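Wednesday, September. Started 8:40.

Dye kitchen, walnut hull vat, third go. Carrying on from the page with the brown thumbprint on it. Hulls are from the Gristenach trees again, picked up green and left to blacken in the lidded bucket for nine days. Smell as expected.

Plan was to settle the mordant question before we commit the 268 skeins for the Altilov order. Walnut will take on wool with nothing at all, so this is about shade and whether alum buys us anything in light fastness. Jadwiga thinks it doesn't. I think it does a little on the superwash and not at all on the Mutiso yarn, which has more lanolin left in it than the label admits.

**Bath**

- 900 g hulls, drained weight, tied in two layers of old sheeting
- tap water to the upper mark on the big stainless pot
- brought up slowly, held at a bare simmer from 9:15 to 10:45
- hulls lifted out, liquor strained through muslin, let down to hand-warm before any wool went in

Strained twice. The first time the muslin slipped off the rim on the far side and a good handful of sludge went through. I should have pegged it. Pegs are now on a string by the stove and please leave them there.

pH strip read between 5 and 6. Same as last time. I did not adjust.

**Samples**

Small hanks, 10 g each, labeled with knotted cotton, because the paper tags came off in the last bath and we lost two.

| Knots | Yarn | Mordant |
|---|---|---|
| 1 | superwash | none |
| 2 | superwash | alum 10% |
| 3 | Mutiso | none |
| 4 | Mutiso | alum 10% |
| 5 | Mutiso, scoured twice | none |

Alum hanks were done on Monday's page and kept damp in the fridge. All five soaked for an hour in plain warm water, then into the liquor together at 11:50. Raised to 80 over forty minutes and held there an hour. Turned them with the glass rod every ten minutes or so, apart from the stretch when Renato was on the phone with the freight people and I was out at the loading door.

Hank 3 floated. It always floats. Pushed it under with an upturned saucer, which worked but left a paler crescent where the saucer sat. The crescent is on one side only, so I can still read the color from the other half, but for the real batch we need something with holes in it. The old colander insert might fit the big pot. To check. 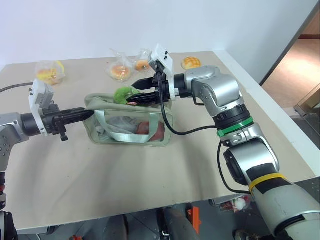
Lifted everything at 1:45 and let it drip over the sink before rinsing. I had been meaning to leave one hank in overnight to compare, and forgot until they were all out. Hank 1 went back in by itself at 2:00, so it is no longer a fair partner for hank 2. Made a replacement for it from the same cone, number of knots 6, soaked it and ran it in the leftover liquor after the others. It came out lighter, as it would from a used bath. I would not draw anything from it.

**Color, first look, still damp, north window**

2: middle brown, a bit yellow. Even from end to end.

3: cooler and flatter, with the crescent. Tips of the hank took more than the middle.

4: close to 3, slightly warmer. Put side by side I can tell them apart. Across the room I can't.

5: darkest of the lot by a clear step. No patches.

So the second scour did more than the alum did. Jadwiga came by at 2:30, looked at the line and said "wash your wool" — fair enough. She wants the scour written into the sheet for the Mutiso cones whatever we decide about the mordant. I agree. It costs us a morning for every 100 skeins, and the drying racks will be the bottleneck again.

**Rinse**

2 ran clear on the third rinse. 3 and 4 needed five. 5 needed four. Used the Redex soap on the last but one rinse for all of them, cool water, no wringing. Spun in the salad spinner, the cracked one, and hung on the inside line away from the window.

**Light test**

Cards cut but not wrapped yet. I'd like hanks 2, 3, 4 and 5 wound on card with half of each covered in foil, and set on the south sill until the end of the month. Renato has the foil. The last set got moved when the windows were cleaned and we never knew for how long, so write the date on the back if you touch them.

**Leftover liquor**

Still plenty of color in it. Poured into the two lidded tubs, bottom shelf of the cold room. If it grows a skin, skim it and use it anyway. It is fine for the brown-over-indigo tests, which Renato wants to try on some of the weaver's waste before the month is out.

**To do**

- check whether the colander insert fits the big pot
- pull hank 1 tomorrow morning, rinse, hang beside 2
- wrap light cards once everything is dry
- work out scour time for the full batch and ask about borrowing racks
- order alum either way, we are down to the last jar
- new muslin, wider

Gloves: the left one of the long pair has a pinhole near the thumb. Found this at the second straining. Thrown out.

Finished 4:20, pot scrubbed, stove off.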